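Utside Residents' Association > Meetings > Minutes

Minutes of the general meeting, 28/02/2018

In the chair: Styliani Tzanetos. Minutes taken by the secretary, who would like it recorded that the heating in the hall was off again.

1. Minutes of the November meeting

Approved with one change. The old text said the roof had been "repaired." Members in the top-floor units asked for "worked on," and the chair accepted this.

2. Laundry room contract

Flukitine has sent a second offer to replace the coin machines in the basement with card machines. The chair read out the main points. The company would install 7 machines at no charge and keep the takings above a fixed monthly amount, which the offer does not state. Asked where the amount was, the chair said it was in an attachment. The attachment was not attached.

One member said the same company promised the Kalogeropoulos building a repair visit within two days and that people there waited much longer. Another member thought the card system was a good idea in itself but did not see why a card had to be loaded with a minimum of $30. The secretary asked what happens to the money left on a card when a resident moves out. The offer says it is "retained for the convenience of the user." Nobody present could say what that means.

Agreed: no signature until the missing page arrives and the refund question is answered in writing. The chair to write to them.

3. Spring swap and linen collection

The household swap will go ahead as last year, with bedding and linens taken first and everything else after. There was a long discussion about whether it does any good. Last year's report said 200 items "found new homes," but the same report lists 100 items taken to the thrift store afterward, and it is not clear whether those were counted among the 200. The member who wrote the report has moved away. It was felt that this year's notice should make no claims about how much trash is saved until somebody has a way of knowing.

Rules for drop-off were agreed as follows. Bedding must be washed and dry. Pillows are allowed, though two members voted against. Bags and baskets may be left with the items in them or given as items themselves, and the label should say which. Electrical goods are not accepted, whatever was said at the door last year.

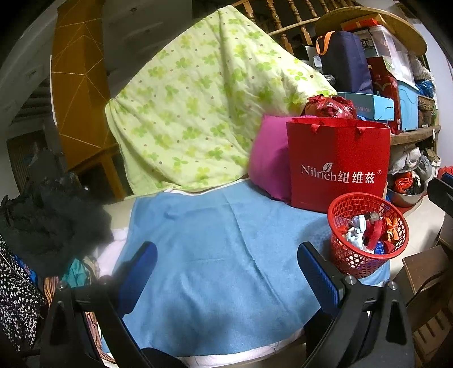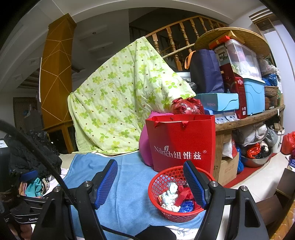
4. Stidier app for booking the hall

The trial period has ended. The chair reported that the app works "well for those who use it." A member asked how many that was and did not get a figure. The paper book is still hanging by the door and most bookings are still being written in it, so on two evenings the hall was promised twice. The choir and the card players have sorted this out between themselves and wish it noted that they did so without the app.

The yearly fee is $200. The supplier has offered a discount of $100 if the association signs for three years. Several people remarked that a discount for staying longer with something that has not been shown to work is an odd kind of saving. A motion to sign was put and not carried. A motion to go back to the paper book alone was put and carried — with one abstention, the chair's.

5. Bicycle shelter

The quote is the same as before, but the drawing has changed and the shelter now has no back wall. The chair believes this is a mistake in the drawing. The secretary is less sure and will call the builder.

6. Any other business

The light on the second landing flickers. It was reported at the last meeting and at the one before that. Management's reply says the matter is "closed." The light was flickering when members went up after the meeting.

A resident asked that notices be put up more than one day ahead. Agreed, as it was last year.

A request to paint the front door green was held over, as the member who asked for it had already gone home.

7. Next meeting

Date to be posted on the board by the mailboxes. Members who want something on the agenda should hand it in on paper with their name and unit number. Items pushed under the chair's door will not be read.

Filed under: Minutes, General Meetings, Building Matters

Contact the secretary | © Utside Residents' Association | Back to top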